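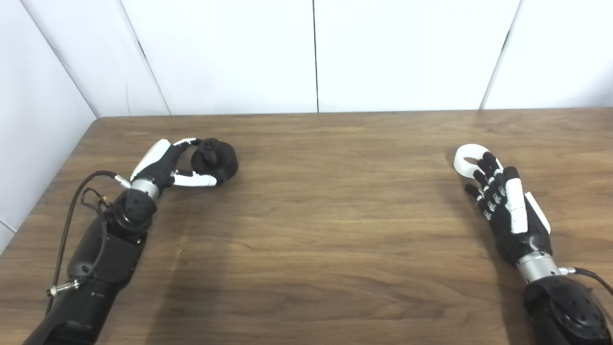
Hurkley Tabletop & Makers Club

So I finally got to spend some proper time with the walnut-look table in the corner bay, the one with white panels on the sides and back, and I've been going on about it to anyone who'll stand still. I love this table! It's a nice warm brown with those long wavy streaks in the grain, and after years of working on a scratched-up folding thing at home (bought at Stevlow for 30 dollars, and I overpaid) it feels like a treat just to put my stuff down on it.

The white walls took me longer to like. My first thought was that it'd be like sitting in a refrigerator. But small dark parts are so much easier to find with nothing busy behind them, and small dark parts are pretty much my whole life right now. I'm still sorting the box of knobs and caps I hauled home from the Navarro swap back in January, which I swore I'd get through in one weekend. Ha.

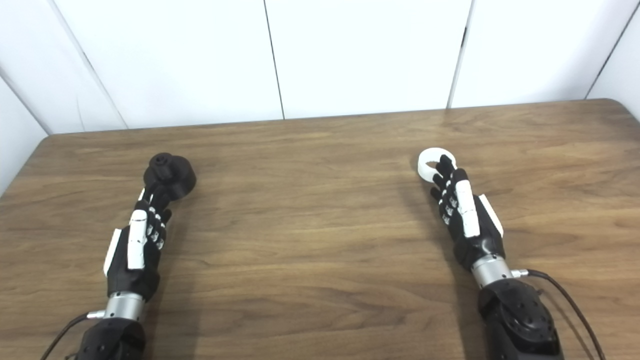
My system, if you can call it that, is to pull out anything round first and worry about what it belongs to later. The low wide ones with a smaller knob on top are my favorites, and they're also the ones I can never match to anything. I had one at home that I was sure came off an old Parlow radio, and I spent 3 evenings trying to make it fit before I gave up and put it on my desk, where it now holds down receipts.

I've also quit using the big coffee can for everything. Shallow trays are so much better, plus you don't get that awful crash when you tip them out (my dog thanks me). I wipe the table with a barely damp cloth when I'm done and then go over it again dry, going with the grain, and it takes me a minute, tops.

Next up is the bag of odd screws, which I've been avoiding. If anybody has a spare tray with a lid that really closes, I'll trade you knobs for it.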